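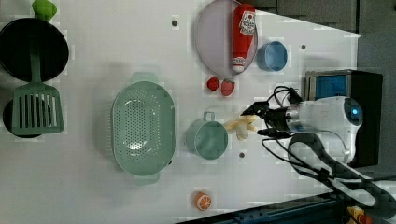
Vol. 2, p. 16

Virico Pass Trail

By Velimir Vlachou
May 2, 2022

The Virico Pass Trail is a long-distance hiking route between the towns of Hurnow and Benedetti. It is almost 400 kilometers long and is usually walked from north to south in 16 stages. Most of it follows old drove roads, with short paved sections near the two towns.

The trail was marked in stages, beginning at the Hurnow end. Waymarks are yellow bars painted on rock or on posts. Above the tree line they are replaced by cairns, which can be hard to follow in fog. There are six staffed huts, all closed in January. Camping is allowed above the last farm fence but not within sight of a hut.

Water is the main difficulty. The limestone plateau south of Bido has no reliable springs, and walkers carry enough for two days. The river ford below Bido is passable on foot except during snowmelt, when a signed detour leads to the road bridge.

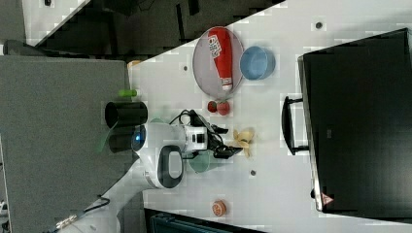

Imad Mansour disagreed with the usual direction of travel, writing that the plateau was easier from the south, where the climb is gradual and the last tap is closer to the dry section. Later editions of the trail guide give both directions.

The southern end is at the bus station in Benedetti.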